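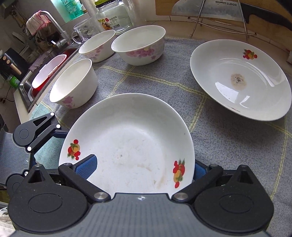

A white deep plate with fruit decals held in a two-jaw gripper, with floral bowls and a sink behind.

Domestic manipulation is the branch of robotics concerned with handling ordinary objects in the home. It covers washing and putting away crockery, wiping surfaces, folding laundry, preparing food and tidying. The term is also applied to comparable light work on the shop floor, such as packing trays and sorting returned goods. As of the most recent revision of this article, no general-purpose machine carries out the full range of such chores without supervision, although several single tasks have been shown to work under favourable conditions.

Scope

Household machines fall into two broad groups. The first consists of appliances built for one purpose, among them the dishwasher, the washing machine and the robotic vacuum cleaner. These succeed largely by limiting the problem: the dishwasher does not pick up a plate, and depends on a person to load it. The second group consists of arms, fixed or mounted on a wheeled base, which are expected to work among objects as people leave them. The present article deals with the second group.

Clearing and washing dishes

Dish handling is widely used as a test of progress. A plate must be found, gripped by the rim, turned, cleaned and set down again. Glazed porcelain is smooth and reflects light from windows, which makes its edges difficult for a camera to locate. Food residue raises a separate question, that of inspection. A machine must distinguish a stain from a printed decoration, and must judge whether a second wash is needed. In the Prunska trials, a series of 1211 attempts at lifting and rinsing single items, 847 were completed without help. Failures were most common with shallow plates lying flat, where a finger could not pass beneath the rim.

Stacking

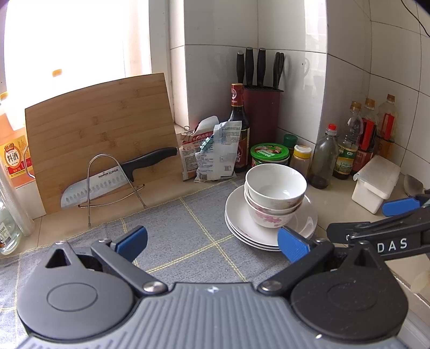 Stacking is generally regarded as harder than lifting. Bowls of similar size nest closely, and a bowl released slightly out of line will rest at an angle or shift those beneath it. The order matters as well: wide plates go at the bottom and small bowls at the top, and a machine that begins with the wrong item must undo its own work. Two arms are often preferred to one, as the first can steady a pile while the second adds to it. This brings difficulties of its own -- chiefly that of keeping the arms clear of one another in a small working space.

Kitchens also contain a good deal that has no part in the task. Bottles, knives, seasoning jars and opened packets may stand within reach of a moving arm, and must be left undisturbed. The Letlow protocol, used in some laboratories, ends an attempt if any such item is knocked over, even where the crockery itself has been put away correctly.

Methods of instruction

Early systems followed written sequences of movements and required each object to be in a known place. Later work has relied on demonstration, in which a person performs the chore with hand-held grippers similar to those fitted to the machine. The Edum collection holds 319 demonstrations of table clearing, each no longer than 30 seconds. Critics have observed that short recordings give little guidance on recovery after a mistake.

Shop-floor use

Results have been better in workplaces, where lighting, containers and the position of the bench can be fixed. The Takeda line, a tray-packing installation, runs for full shifts with one attendant. Its methods have not transferred readily to homes -- a kitchen is seldom arranged in the same way twice.

See also

Dishwasher
Gripper (robotics)
Learning from demonstration
Service robot

This article was last revised on 10th July.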